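Zofia Makowska
@zofiamakowska
June 1, 2023

1/ A thread about paint, and about whether a colour can make you put your plates away. I have my doubts. Bear with me.

2/ Everyone in my feed is doing their kitchen in a murky grey-green this year. Cupboards, walls, the inside of the larder. The claim is that it "calms the eye" and so you tidy more. Who measured that? Whose eye?

3/ Huko sell theirs with a little booklet. Page one says a calm kitchen is a kitchen you want to look after. Page two is a price list. I read both pages twice and only one of them had any facts in it.

4/ My friend Ea Egilsson did her whole kitchen in Stundcombe last June. Lovely job, very even, no drips. I went round in the spring and there was a colander on the bread bin and a bag of onions in the sink. Same as before, but greener.

5/ Ea says it does feel calmer. I asked if she meant the room or the fact that the decorating was over. She said I could make my own tea.

6/ To be fair to the colour people, I do think a light worktop shows crumbs less than a dark one. That's a thing you can check with a slice of toast. It isn't mood, it's crumbs.

7/ What I did instead, over 30 days: no painting. Put the washing-up away before bed, every night, and wrote down if I hadn't. Missed 20 minutes of telly here and there. Kitchen still the old magnolia, which everybody hates.

8/ Result: tidier. I'm not going to sell it as a method. I was cross and I wanted to prove a point, and I suspect being cross did most of the work. Would it last a year? No idea. Ask me when I'm less cross.

9/ Someone will say I should have tried the paint as well, for comparison. £157 for the two tins plus primer, so no.

10/ Also, which green? People talk as if it's one colour. The same name looks like pond water on one screen and like a school locker on the next. Stekunlow alone have a page of them and I couldn't tell the first four apart.

11/ And grey, green and teal all slide into each other once light gets on them. Pale and silvery in one strip, properly teal a bit further over, cloudy patches between. Try picking a tin from that.
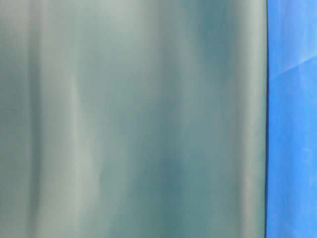

12/ THINGS I'D ASK BEFORE BUYING A TIN

Where does the colander live? If you don't know, paint won't tell you.

Have you looked at the colour in your own kitchen at breakfast and again with the big light on? A card from the shop is no good for this, it's too small. Paint a bit of board and lean it up for a week.

Can you wipe it? Tolentino's leaflet says "wipeable" on the front and "avoid rubbing" on the back.

13/ Reply from a man who says his post about green cupboards got 2,555 likes, so there must be something in it. There is. People like green cupboards. I quite like them myself. Do the likes wash up?

14/ Ea has just messaged to say the onions were only in the sink because the larder door was still tacky. In the spring. She painted it in June. I've asked for a written statement.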